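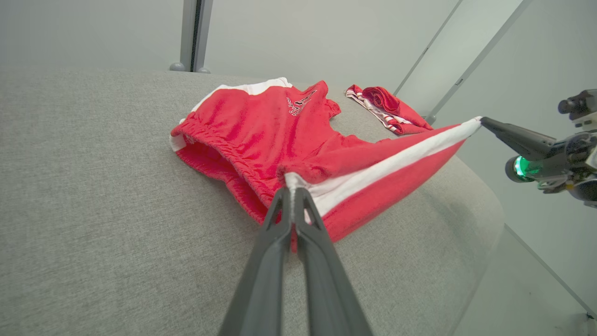 Trititz season pass, has anyone got a refund for a minor's purchases?

brackenfall
Posted Wednesday, March 25, 2026

My son is 12 and plays Trititz on the family tablet. Last month's card statement had $467 on it from the in-game store, nearly all of it for card crates. He says he thought he was spending the coins he'd earned in matches. I've been through the account history and there are 24 separate transactions over nine days. The publisher (Ngui) has a refund form but it only lets you pick one purchase at a time. Has anyone had the whole lot reversed?

tramstop_86
Yes, but not through the form. I emailed support with the account ID, the statement and a note saying the account holder was under 16. They refunded $147 of ours and said the rest had been "consumed", meaning the crates were opened. Took three weeks.

Oldgrowth
Was there a password on the store? If there wasn't, I don't see how this is on the publisher. Every device has had parental controls for years. Set them up before handing it over.

brackenfall
There was a PIN. It turns itself off for 15 minutes after a purchase, and he bought one thing with my permission. I didn't know about the 15 minutes.

Oldgrowth
Fair enough, but it's in the settings menu. I have two kids on the same game and we've never been charged for anything.

quillback
I disagree with that. The coins and the paid gems are the same colour and sit side by side on the store screen. I've bought the wrong thing myself and I'm 41. If a pokies machine in the pub was set up like that there'd be a complaint in by lunchtime.

Oldgrowth
It isn't a pokies machine. You can't cash anything out.

quillback
You can sell the cards on Garnel. Some go for more than a new release costs.

Oldgrowth
Against the terms of service, so it doesn't count.

tramstop_86
It counts for the kids doing it.

marlin_dx
To the original question, don't do a chargeback through the bank first. I did, for $157, and Ngui locked the account the same day with everything on it. Ask for a full reversal in writing, and if they knock it back go to consumer affairs in your state. Keep the emails.

Also Bendard, the other card game he's probably asking for, lets you set a monthly cap of zero from the parent login. Mine has been on that since June and it works.

brackenfall
Thanks. I've sent the email with all the transaction numbers in one list. Will post when I hear back.

quillback
Check whether the pass is on auto-renew too. Ours was.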